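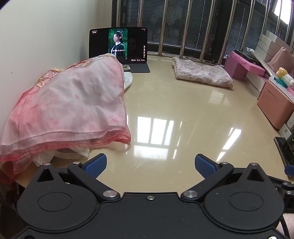 3.2 Handling of sheer and layered garments

The households in Clellberg and Sandcombe were asked to keep a folding diary through June and to put aside any piece of clothing they found hard to fold. We had expected fitted sheets and large coats to lead the list. They did appear, but the garments named most often were light ones: chiffon skirts, organza overlays, lined blouses, costume robes and dresses with more than one layer. Of the 117 garments set aside, the largest group was made up of pieces in which a thin outer fabric was sewn over a lining of a different weight.

Participants gave much the same account of the difficulty. When the garment is laid down, the outer layer and the lining do not settle together. The lining stays where it lands, while the sheer fabric slides over it and has to be pulled back into line. A participant in Sandcombe wrote that she "folded the top and the bottom stayed where it was." Another wrote that she could get one side straight or the other side straight. Smooth table surfaces made this worse. Five households moved to a bed or spread a towel on the table first, and all five kept doing so for the rest of the month.

Trim was the second source of trouble. Embroidered bands are stiffer than the cloth they are sewn to, and a fold that crosses one of them tends to open again. Participants dealt with this in two ways. Most folded alongside the band, so that it lay flat on the outside of the finished bundle. The others rolled the garment starting from the band and used it as a core. Rolled pieces took up more room in a drawer but came out with fewer sharp creases, and diary entries written after unpacking were more favorable to rolling. Raised decoration, such as applied flowers or beads, was nearly always turned inward. Two participants placed tissue paper over it before making the first fold.

Straps, ties and ribbons were mentioned less often in the diaries than we saw them cause delays during our visits. In most sessions the person folding tucked them in last, after the body of the garment was already closed, and the bundle then had to be opened again at one end. Only 11 of the participants laid the straps inside before folding. When asked, several of these said they had worked in a shop or had been taught by someone who sewed.

3.3 Where and when folding was done

Few homes had a place set apart for folding. The work was done on dining tables, desks, beds and the backs of sofas, and the surface was usually shared with something else. Meals, school papers and screens were the most common. Many participants folded while watching a series or a film, and they described the two as belonging together. Plain items such as towels and T-shirts were folded without looking down for more than a moment. Sheer and layered garments were different. In the observed sessions, participants either paused the program or left the garment in a heap until an episode had ended.

This last habit matters for the figures in Figure 2. A garment left in a heap was entered in the diary as "in progress," and the time was counted until it was put away. For cotton items the waiting time was short and had little effect on the totals. For the sheer group it made up more than half of the recorded time. We therefore report handling time and waiting time separately, following the division proposed by Bako in the pilot study.

Figure 2. Handling time and waiting time by garment group, Clellberg and Sandcombe households. Waiting time is counted from the moment the garment is first laid down. Coding by M. Yusuf and T. Bako.

The Akande scale, which rates a folded item from 0 to 100 on evenness of edges and flatness, was applied to every finished piece. Scores for the sheer group were lower in both towns. They were also more spread out within a single household, and the same person could score well on a lined skirt and poorly on a robe folded the same evening. Differences between raters were small and are given in the appendix.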